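Pre-run checklist, two-arm egg bench, gripper comparison (Inia fingers against Tistdale fingers). March, second pass. Fill in the comment even if the answer is "fine". "Fine" is a comment.

## 1. Power and stops

- [x] Emergency stop pressed and released before homing
 *Comment: works. The label has fallen off again and been stuck back on upside down. Legible to bats.*
- [x] Controller warm for 28 minutes
 *Comment: Trarnemska's manual asks for this twice, on facing pages, in different type. We did it once.*
- [x] Speed cap set for both arms
- [ ] Cap confirmed on the pendant
 *Comment: pendant shows a cap. It does not show whose. Raised with Trarnemska last time as well.*

## 2. Arms and cables

- [x] Joint covers on, no screws proud
- [x] Gripper cables have slack at full wrist turn
 *Comment: left loop is all right. Right one hangs lower than I like. Passed, with a look.*
- [x] Both grippers open fully on command and stay open
- [ ] Finger teeth clean
 *Comment: dried yolk in the left set. Brushed out, box left unticked out of shame.*

## 3. Work area

- [x] Cover flat enough that an egg stays where it is put
 *Comment: the crease is permanent and has outlasted two sets of fingers.*
- [x] Tray loaded before the arms are enabled, hands clear
- [x] Left fingers stop short of the shells at the tray approach point

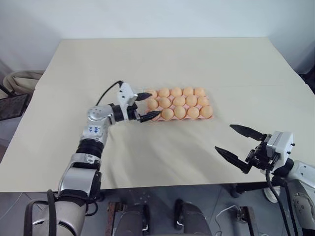 *Item 3: left gripper at the tray approach point, right gripper held off, tray full.*

- [x] Right arm parked forward of the tray while the left one works
 *Comment: the Tiêu scheduler will happily send both to the same egg if asked. Do not ask.*

## 4. Grip settings

| Check | Inia | Tistdale |
|---|---|---|
| Cycles on this set | 4000 | 684 |
| Opens square | yes | yes |
| Slip on test egg | none | slight, once |
| Force limit holds after restart | yes | no |

*Comment on the last row: the Tistdale set goes back to its factory limit after every restart and says nothing. The factory limit was evidently chosen by someone with a grudge against breakfast. Re-enter it by hand, read it back, then read it back again.*

## 5. Loose eggs

- [x] Release height checked over the cover
- [ ] Eggs clear of the tray rim before the next approach
- [x] Both grippers open before anyone reaches in

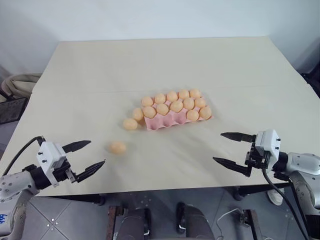
The unticked box is mine, and it concerns spacing. A finger coming down beside the rim needs room on both sides of the shell, and the approach path allows for one egg at a time. With one perched against the rim and another touching the corner of the tray, I would not send either gripper in there at speed. The single one out on the cover nearer the left gripper is the only sort I'd sign for. Move the others by hand with the arms disabled, or halve the speed and stand by the stop.

## 6. Outcome

Passed with conditions: slow speed only for rim picks, and the Tistdale limit re-entered at each restart. Log has 158 lines, most of them the same warning about the clock. Next check after the right cable is re-clipped.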